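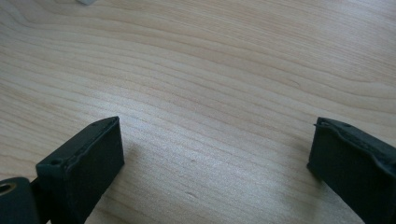
Pale wood, wavy grain. The best-looking part of any reading corner.

Thread, because three people have now told me an expanding book stand will fix my shelf problem. I have doubts. I had doubts about the magnetic bookends too, and those went back in December.

The pitch: crossed bars that fold like a scissor lift, so the holder gets wider as your pile grows. Jollgate wants $49 for theirs. A brick is cheaper and has never needed a hinge.

My real gripe is that people test these with matching paperbacks. Same height, same spine, very tidy. Who owns that? My pile is hardcovers, picture books and fat comics that slump the second you let go.

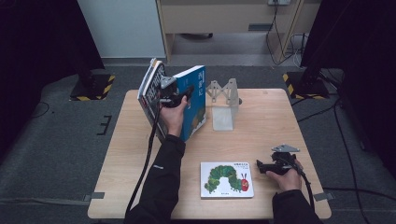 Do big flat picture books belong in a stand like this?
Only if there's something stiff on both sides of them. Otherwise lay them flat in a stack.

Denise Lightfoot swears by hers and sent me a whole speech about it. Denise also alphabetizes her spices, so her books were going to stand up straight no matter what.

Where I'll give some ground: a base plate is good. With weight sitting on the plate, a stand has a better shot at staying put than a bookend that's only leaning and hoping.

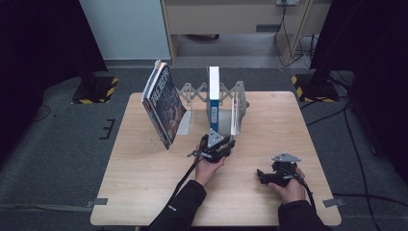

Thick one leaning, white one upright. Guess which kind I own more of.

"But it folds flat!" Sure. When am I folding it? The books live there. I'm not packing up the shelf every night like a card table.

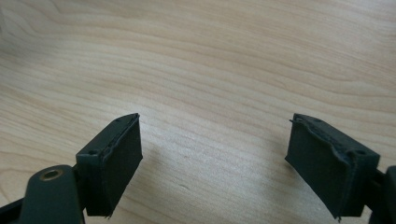
And measure your table before you buy anything. A stand that stretches to 19 inches sounds great until you remember you also wanted somewhere to put a cup of coffee.

Pauline Catterall is lending me hers for a month – I'll try it with the ugliest books I have. Still keeping the brick.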